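How to put together a small plastic stool

The Skorau stool comes as a seat, four legs and a sheet of instructions that was evidently drawn by someone in a hurry. You don't need tools. You do need a table, an old cloth and a certain amount of patience with plastic.

1. Spread the cloth over the table. Plastic scuffs if you look at it sternly, and so does varnish.

2. Lay the seat on the cloth, face down. If you can see the ribs, you have it right. If you can't, you are about to fit legs to the bit you sit on.

3. Push the first leg into its corner socket by hand. Lean on it and give it a slight twist as it goes. Mine went in at the second attempt – the first was mostly grunting.

4. Do the opposite corner next, then the remaining two. Going round in order works as well, but the last leg tends to sulk.

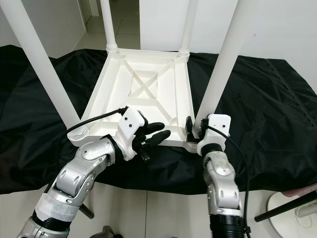
5. With all four in, take hold of each leg near the bottom and try to wiggle it. A little give is normal. A leg that comes off in your hand is not, and should go back to step 3.

6. Turn the stool over, stand it on a hard floor and press down on each corner of the seat. If it rocks, one leg isn't fully home – usually the one you were proudest of.

Leave sitting on it until you've done step 6. Allow 9 minutes for the whole job, or 60 if somebody is helping.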